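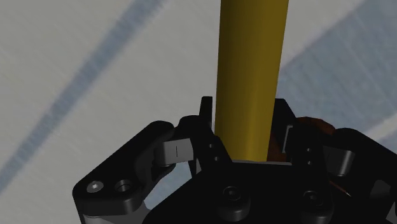

Part 3 covers getting your bidder account ready on Trundormont, and I'd set aside an evening for it the first time, because the site is picky about paperwork (I once lost a nice little duplex over a missing middle initial). You'll be working mostly in the Bidder Desk, the page you land on after you log in. Any property that's open for bids has a yellow tag next to its address, a mustardy yellow a lot like the cylinder between those black gripper fingers, and a gray tag means bidding hasn't started. Get used to checking the tag first! I've watched people type in a whole bid on a gray one and wonder where the button went.

Before you start, have these handy:

Your photo ID
A proof of funds letter or a lender's preapproval
The name you want on the deed, spelled exactly the way you want it

Setting up the account

1. Click Register at the top right and pick Buyer. Agents have their own sign-up, which is in Part 5.

2. Type your legal name, middle name and all. If you're buying through a company, put the company name in the second box and leave the first one as you.

3. Upload your funds letter as a PDF. Phone snapshots go through sometimes, but mine bounced twice and I gave up on them.

4. Set your spending limit. The site won't take a bid above it, and raising it means a new letter, so think about the number you'd really go to.

5. Choose a closing company from the list. I use Văduva and always get Mircea Stoica, who answers his phone. Narnmont is fine too, just slower with email.

6. Press Submit for Review. Mine took 19 hours. You'll get an email, and the word Pending on your Bidder Desk changes to Approved.

Note: The buyer's fee isn't part of the bid amount you see on the screen. It shows up on the last page before you confirm, in pretty small type.

Caution: Once you press Confirm Bid, it counts. There's a 3-minute window to fix a typo (look for Edit right under the amount) and after that you have to call. Ciarán Cronin on the bidder line was very kind to me about an extra zero, but I wouldn't want to try it again.

Saving the properties you like

7. Open any listing and click the star. It goes into your Watch List, which holds 29 addresses on the free plan.

8. Turn on alerts under Settings, then Messages. I like text alerts for closing times and email for everything else.

9. If you keep notes in Mavis, click Export at the bottom of the Watch List and the addresses and opening bids all move over. Photos don't, sadly.

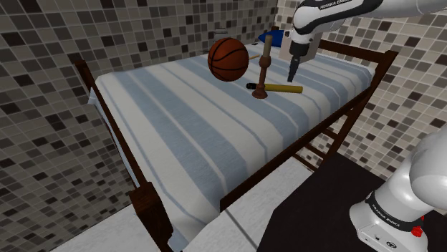 Can I see the inside of a house before I bid on it?

It depends on whether anyone is living there. Vacant houses usually have a showing button on the listing, and you book a time through the listing agent. For occupied ones you're limited to the photos and whatever you can see from the street, so please don't knock.

10. After a showing, go back to the listing and open the Condition tab. Read it next to your own notes. On one house I found 17 items in there, including a furnace I'd walked right past.

11. Download the sale terms for that address, even if you've read a set before. The deposit and the closing deadline change from house to house.

Note: If the terms change while you're watching a property, the star turns orange. Click it to see the new version before you bid.

Placing the first bid itself is in Part 4.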